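The Online Exclusive Is Getting Old

December 16, 2019

I own 38 shirts that somebody, at some point, described as limited. A few of them are. The rest went on sale as an "online exclusive," sold out in an afternoon, and came back in August with the stripe moved over an inch. I paid full price both times, so take what follows as the complaint of a sucker.

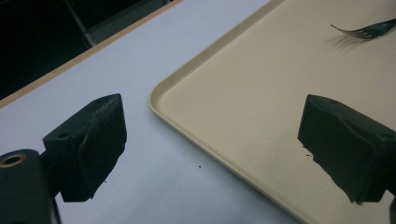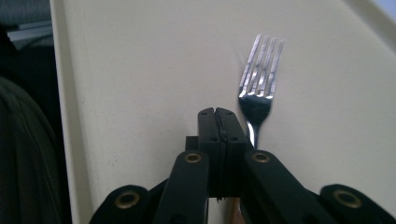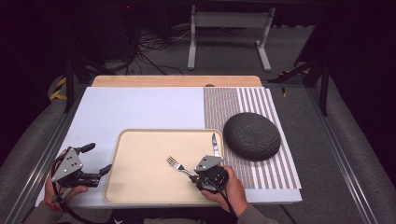
What set me off was the Jodurgate warm-up jacket. Jodurgate makes decent clothes. The snaps close, the collar sits flat, and the patches are sewn on where most of their rivals would use glue. The jacket was sold as a tour piece, custom designed for one run of shows, 300 made, and every one came with a little card with a number written on it. Mine says 3. I was very pleased with that for a week or so, until I saw another number 3 for sale on Evby, with the same card and the same handwriting.

I wrote to the company. The reply said the numbers were given out "per region." The card doesn't mention regions. Neither did the product page, which has since been taken down.

You can call that a small thing, and it is a small thing, but the whole price rests on it. Take away the number and you have a nylon jacket with stripes on the sleeves. I'd still wear it. I would not have set an alarm for it.

Fans of this stuff will tell you that the story is part of what you're buying. I used to say the same. The trouble is that the story is now written before the shirt is. Lureritz puts out a new "archive" jersey every few weeks, and the label is too young to have an archive. Their last one had a faded crest on the chest for a team that never played a game. It was a good-looking crest! But somebody sat down and drew the fading.

Then there are the words. "Custom" used to mean that a person asked for it and another person made it. On most store pages today it means there's a patch near the hem. "Designed on" is my favorite. A shirt designed on somebody else's shirt is a shirt with printing on it, and my cousin's bowling league has those too.

Sandhu is the one label I'd half defend. They make 1,000 of each shirt, they say so on the page, and when they run a second batch they change the color of the neck tape so you can tell the two apart. It's dull information and they give it to you anyway. I do wonder how long it will last. Their spring shirts already cost more, and the newest page has the word "exclusive" in it twice.

What would I like? A run size on the page, before I pay. A note when something is coming back. If there's a card with a number on it, print how high the numbers go and how many sets of them exist. A shop that can keep track of snap colors can manage that.

I expect to get none of it. There's a bomber jacket going up next month with a back print I like a lot, and I haven't decided what I'm doing about the alarm.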